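Arm stops short of the back of the cabinet top, calibration or mounting?
Asked by tatobench, October 2025, viewed 151 times

Hi all! I'm building a tidy-up arm at our shared workshop (Treltby, if anybody is local) and I'm stuck on reach. The job is simple: pick things off the top of a gray drawer cabinet and drop them in the bottom drawer, which I leave open for it. Anything near the front is fine. Further back it stops short by 18 mm, sometimes more, and closes on air. I've redone the hand-eye calibration 5 times now and I'm getting a bit sick of it.

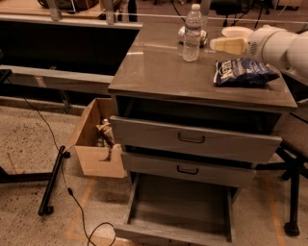
Gripper at the yellow block, bottle and disc further back.

The top is really shiny, so I wondered if the depth readings are just garbage back there?

2 answers

Furtado wrote:
Get a better camera.

Uzma Jafri wrote:
I'd look at the bottle before anything else. Clear plastic on a glossy top is about the worst thing you can give a depth sensor, and mine used to guess a spot well off from the real one. Wrap some masking tape around it and run the same pick again. If the miss goes away, your calibration was OK all along and you can stop redoing it! If it doesn't, check the bolts on the base, mine had worked loose and the whole arm leaned a hair when it stretched out. I'd also put a matte mat down while you're testing (I used an old desk pad).

Comment from tatobench: Base was tight, but the tape fixed most of it, thank you!! Going to try the mat next.

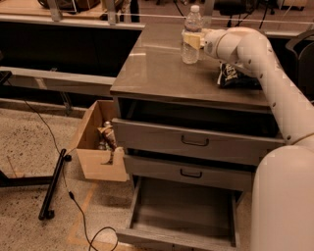 Related questions
Tikside controller drops its connection when the arm is stretched out
Soft finger pads for a homemade gripper, what do you use?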